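Home News Features Knitting Archive Contact

Piyumi Rathnayake did not plan to open a yarn shop in Serndale. She was working in the billing office at Cadex when the lease on the old shoe repair came up, and she signed it in May with two suppliers and no sign for the door.

"I had 169 balls of yarn and a card table," she said. "People came in to ask where the shoe man went."
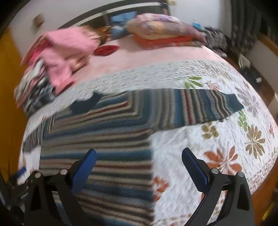
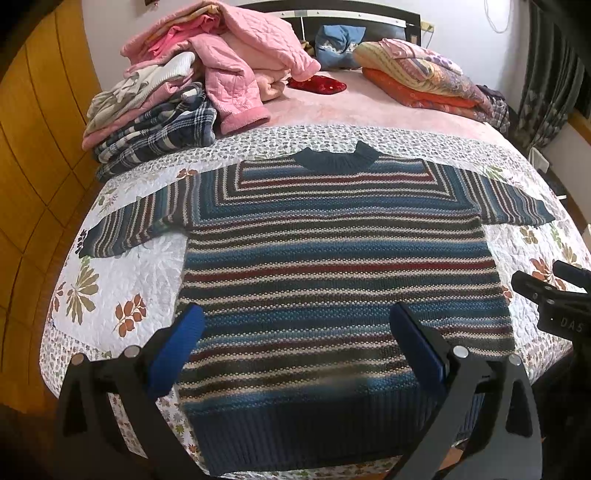
Nuwan Pathirana remembers those first months as slow, and told me the shop would have closed if the evening classes had not filled up. He had argued for starting them sooner.

Rathnayake agrees with him now. The classes run for seven weeks and cost less than most people expect. Beginners make a scarf. After that they choose their own project, and most of them choose a sweater.

"They want stripes," she said. "I tell them fine, but you are going to be weaving in ends until bedtime."

She buys most of her wool from Dresari, a small mill that sells by the cone. Last year she sold 1,712 skeins, her best total so far. Rent went up in the same year, so she is still doing her own bookkeeping.

I asked whether she would move to a bigger space. She has looked at one on Amato Street, next to the pharmacy.

"The parking is better," she said. "The heat is worse. I'd have to get a quote on the furnace before I said yes to anything."

The next beginner class has two places left.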